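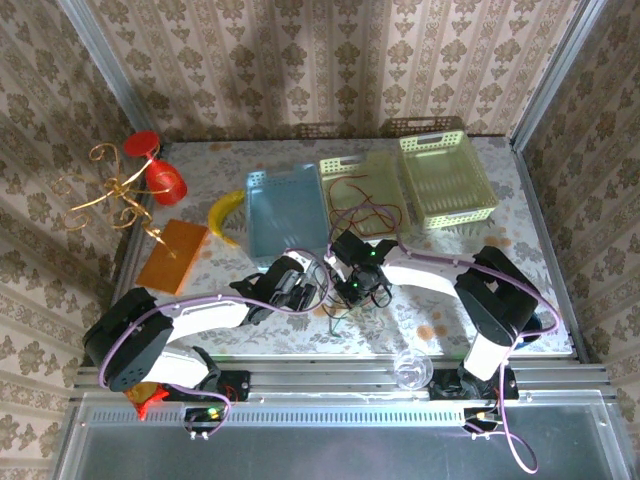 Bakent College of Art and Design
Department of Interiors and Furnishing
Surface Pattern for Interiors
Handout 4: Repeat, Match and Scale

Module leader: Ebere Isah
Workshop sessions: Obed Darko

Purpose of this handout

This handout supports the fourth lecture of the module and should be read before the workshop that follows it. It sets out the terms used to describe repeating pattern on wallcoverings and furnishing fabrics, explains how the repeat affects the quantity of material to be ordered, and introduces the question of scale in a furnished room. Students who missed Handout 3 (Ground, Figure and Colourway) are advised to collect a copy from the department office, as some of its terms are used again without further explanation.

4.1 The repeat

A repeat is the smallest complete unit of a design from which the whole can be built up. It has a height and a width. On wallpaper the height is normally printed on the label, while the width is either the full width of the roll or an exact division of it. On woven and printed cloth both measurements should be given by the supplier, but it is good practice to check them against a length of the fabric itself. Cloth moves. A repeat measured on a cutting table may differ slightly from the same repeat once the fabric has been hung, washed or stretched over a seat.

The limits on the size of a repeat have traditionally come from the method of production. In hand block printing, the block could be no larger than the printer was able to lift and place accurately, and large designs were divided among several blocks. In roller printing, the height of the repeat was governed by the circumference of the roller. Flat screens allowed larger units, and digital printing has removed most of the practical limits. It has not removed the commercial ones. A very tall repeat is wasteful to hang, and customers do notice the cost.

4.2 Types of match

The match describes how the pattern on one length of wallpaper meets the pattern on the next. Three terms are in general use.

Free match. The lengths may be hung side by side without any attempt to align them. Plain papers, many textures and most vertical stripes fall under this heading.

Straight match. The same point in the design falls at the same height on every length. Each length is therefore cut identically.

Half drop (also called offset match). The design on each length is lowered by half a repeat compared with the one before it. First, third and fifth lengths are the same as one another, as are the second, fourth and sixth. Experienced decorators often cut from two rolls in turn when hanging a half drop, which can save a good deal of paper.

Students regularly confuse the half drop with the brick repeat. In a half drop the unit is moved vertically from one column to the next. In a brick repeat it is moved sideways from one row to the next. The two can look very similar in a small sample, and the only safe test is to trace the unit and follow it in both directions.

4.3 Common pattern families

The following notes are brief and are intended as a guide to the sample books in the workshop.

Damask. Strictly a woven cloth in which figure and ground are formed by contrasting weaves, so that the pattern shows by the way it catches the light. The name comes from the city of Damascus. In the wallpaper trade the word is used more loosely for large, balanced floral or leaf motifs in the manner of the woven cloth, often in two tones of one colour. In written work, use "damask" for the cloth and "damask pattern" or "damask style" for the paper.

Ogee. A framework of double curves which meet to form pointed ovals. Many damask patterns are built on an ogee framework, although the lines may be hidden among the leaves.

Stripe. Self-explanatory in its plain form. Note that motifs arranged in columns will be read by the eye as a stripe at a distance, even where no line has been drawn. This is frequently overlooked by designers working at a desk, who see the motif and miss the column.

Trail. A continuous stem, vine or ribbon which wanders across the surface. A good trail disguises the edges of its repeat. A poor one shows a regular gap, known in the workshop as an alley, which becomes very plain once several widths are hung together.

Toile. Figures, buildings or landscapes printed in a single colour on a pale ground, after the printed cottons made at Jouy-en-Josas in France. Toiles are one-way designs and cannot be turned.

Spot and sprig. Small separate motifs on an open ground. They are forgiving to hang and to cut, and are useful for small rooms and for items made up from many pieces.

4.4 Working out quantities

The method below should be learned thoroughly, as it forms part of the assessment. It is given for wallpaper with a straight match.

Step one. Measure the height of the wall and add an allowance for trimming at top and bottom. This gives the working length.
Step two. Divide the working length by the height of the repeat and round up to the next whole number. Multiply this number by the height of the repeat. The result is the cut length.
Step three. Divide the length of the roll by the cut length and round down. The result is the number of lengths to be had from each roll.
Step four. Divide the total width of the walls by the width of the roll and round up. The result is the number of lengths needed.
Step five. Divide the number of lengths needed by the number of lengths per roll and round up.

Worked case. A room has walls 2.4 m high and 13 m in total width. The paper chosen is Omoregie, supplied in rolls 10.05 m long and 0.52 m wide, with a straight match and a repeat of 600 mm. The trimming allowance is 100 mm.

Working length: 2.4 m plus 0.1 m = 2.5 m
Repeats per length: 2.5 divided by 0.6 = 4.17, rounded up to 5
Cut length: 5 multiplied by 0.6 m = 3.0 m
Lengths per roll: 10.05 divided by 3.0 = 3.35, rounded down to 3
Lengths needed: 13 divided by 0.52 = 25
Rolls needed: 25 divided by 3 = 8.33, rounded up to 9

Had the paper been a free match, the cut length would have remained at 2.5 m, each roll would have given four lengths, and seven rolls would have been enough. The difference of two rolls is the price of the pattern, and a client is entitled to hear of it before the order is placed.

All rolls for one room should carry the same batch number. Slight changes of shade between batches are normal and are not usually accepted by suppliers as a fault. Doors and windows are left out of the calculation unless they are unusually large.

4.5 Scale

Scale is the relation between the size of the motif, the size of the surface and the distance from which it will be seen. There is an old rule that large patterns belong in large rooms. It should be treated with caution. A large motif in a small cloakroom can be very successful, provided that at least one motif is seen complete. The more common failure is the medium-sized motif on a long wall, which is neither bold enough to be read singly nor small enough to settle into texture.

Where two or more patterns are used together, the following points should be considered.

The patterns should differ clearly in scale. Two floral designs of nearly equal size tend to compete.
A shared colour will hold together designs that otherwise have little in common.
The ground colours matter more than is generally supposed. A cream ground beside a pure white one may look soiled, particularly under warm lighting.
Cloth that lies flat, such as a table cover, is seen at an angle, so its pattern appears shortened. Cloth that hangs in folds loses part of its pattern altogether.

Samples should be viewed upright if they are intended for walls and flat if they are intended for tables. They should be looked at in daylight and again under the lamps that will be used in the room. The Flisteo viewing cabinet in the workshop is available for this purpose and must be booked through Obed Darko.

4.6 Workshop preparation

Please bring the following to the session:

a steel rule and a soft tape measure
tracing paper and a sharp pencil
two patterned samples, one paper and one cloth, each large enough to show a full repeat
the measurements of one room, taken by you

The Avex sample books may be consulted in the workshop but may not be removed. There are 72 books in the set and each is signed in and out by hand. Pages must not be cut, folded or marked.

4.7 Assessment

This unit carries 30 marks. Students will submit a quantity calculation for the room they have measured, set out in the five steps given in 4.4, together with a written study of 1000 words on the use of pattern in one existing interior. The interior may be a private home, a public building or a place of work, but it must have been visited in person. Drawings of the repeat should be included and should state the scale used.

Work is due by noon on the last teaching day of November. Late work should be handed to the department office and not left in the workshop.

4.8 Terms to revise

Alley
Batch number
Brick repeat
Cut length
Free match
Half drop
Ogee
One-way design
Straight match
Working length

Handout 5 will deal with borders, corners and the placing of pattern on upholstered furniture.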